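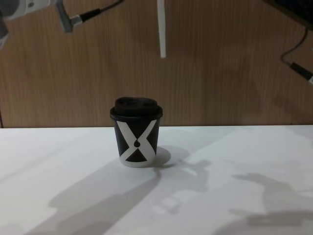 2 min read

Speaker notes, Győző Illés, February 2020

Slide 1. Title, then straight to the planner. Skip the company history.

Slide 2. Flakimard is our two-arm motion planner. It takes a segmented cloud, fits a primitive per object, and hands grasp candidates to the arm scheduler. Say "primitive" slowly. At Arboleda half the room heard "primary".

Slide 3. Perception. Cast shadows were the main source of false segments on a white tabletop. The fix is a height threshold before clustering, with color ignored until the second pass. Show the 3,000 scan log if asked.
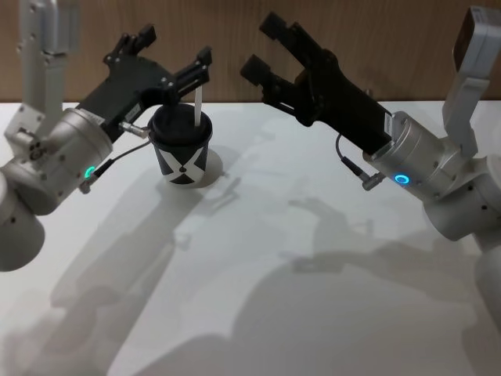
The scheduler gives each arm a role per step, holder or helper, and plans the helper against the holder's swept volume. With the left gripper on the rim of the cup and the right one open across from it, the helper also has to clear the straw, so we model it as a capsule with its own margin. Replan budget is 200 ms.

Slide 5. Tooling. Skavska replays any logged step against a new build. Pause for questions about the log format.

Slide 6. Open problems: lids, thin objects, handover timing. Release of the replay tool is planned for May.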